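Takeout packaging

Takeout packaging is the group of disposable containers, carriers and accessories used to hand over prepared food and drinks for consumption elsewhere. Most of it is made from paper or molded fiber.

Molded pulp trays are formed from recycled fiber pressed over a screen. Tall ridges stiffen the material and keep cups or other items apart. Thin ridges may crease or tear with handling.

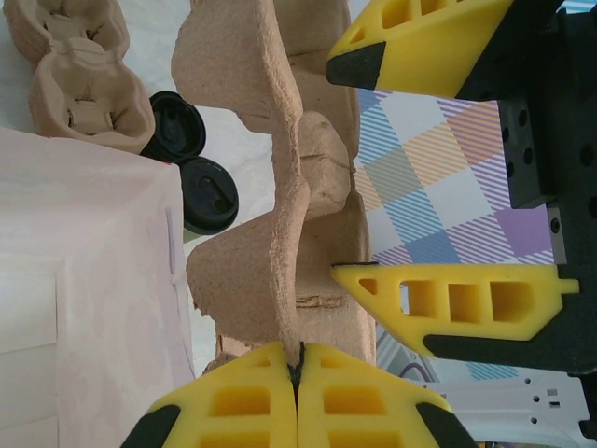

Pulp trays are usually nested for storage. The Astness pattern, a carrier with 2 wells, was shipped in cases of 87.

Cups are often kept in stacks on the counter, with straws, sleeves and folded napkins nearby. Paper-wrapped straws may stand upright in a cup of their own.

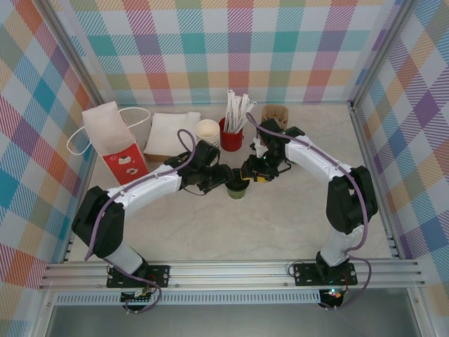
Bags and handles

Paper bags have folded side panels, called gussets, that let them store flat and open to a box shape. Handles of twisted paper cord are glued inside the rim. A loose sheet of tissue paper is sometimes added as lining or padding. 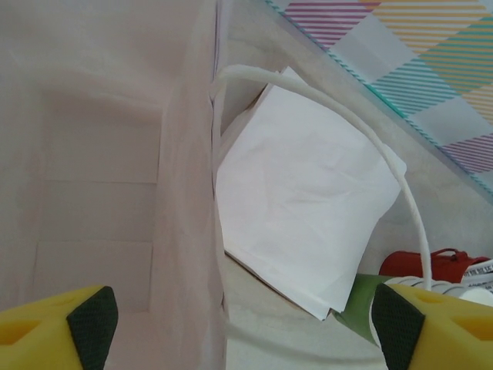
Leltard Reference Desk

Small paper boxes are used for single portions -- snacks, pastries or side dishes -- and may be carried alone or placed in a bag. Printing is commonly limited to one or two colors. 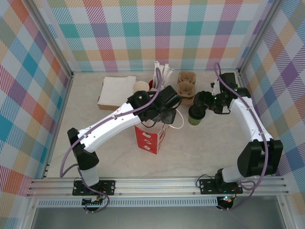
Boxes of the Heitmann type are delivered flat, in cartons of 2,000, and are folded by hand before use.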